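# About Menier

Menier plans and specifies small robot cells for firms that repair, refit and strip down computer equipment. We work from a single unit in Jenuscombe. We don't build robots and we take no commission from those who do. Clients pay us for a written plan, a costed equipment list and, where they want one, a bench trial before any order is placed.

The company was set up by Gert Mthembu, who had spent 15 years buying production equipment and wanted the sums done earlier in the process. He still signs off every budget.

## What a plan covers

A plan sets out the task, the parts handled, the arm and gripper class, the table, the fixtures, the guarding and the hours needed to bring the cell into use. Each line is marked as a capital cost or a running cost. Fixtures get their own section. They are cheap to make but are often revised, and a budget that allows for one version of each will usually be overspent.

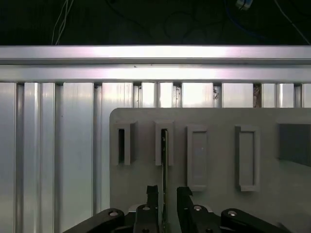
*Thin strip held in the gripper at a slotted fixture plate.*

We allow for two full revisions of every fixture plate, plus one spare. Drawings are handed over with the plan, and the client may have the plates made wherever they like.

## Bench trials

A trial uses the client's own type of equipment where possible. For desktop computers, we ask for complete machines of the same model, including memory, and for a list of the steps now done by hand. The trial plan names which of those steps are to be tried on the arm and which stay with a person.
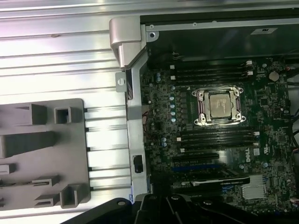 Access is normally the first limit on the budget. A gripper that reaches a part on an open bench may not reach it inside a case, and longer fingers, a second tool or a turning fixture all add cost. We price these as separate options so that a buyer can see what each extra step would add. Steps that cannot be justified are listed with the figures that ruled them out.

The trial report gives cycle times, failed attempts and the number of times an operator had to step in. Raw logs are supplied on request. For Shezi, the log ran to 466 attempts, and the final equipment list was one gripper shorter than the first draft.

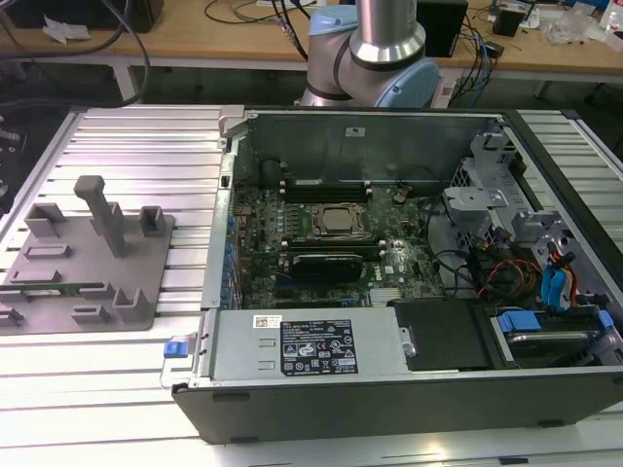
Floor space is costed in the same way. We measure the table, the reach of the arm and the room a person needs to load and unload, then add storage for incoming and finished units. Power, network points and air supply are entered as site works, as these tend to fall under a different budget holder.

## Current work

We have completed 47 plans. The largest at present is for Gelell, whose order is to be placed in two stages, the second in July. Plans are reviewed once after installation at no further charge.

Enquiries should state the task, the number of units handled each week and the date by which a budget figure is needed.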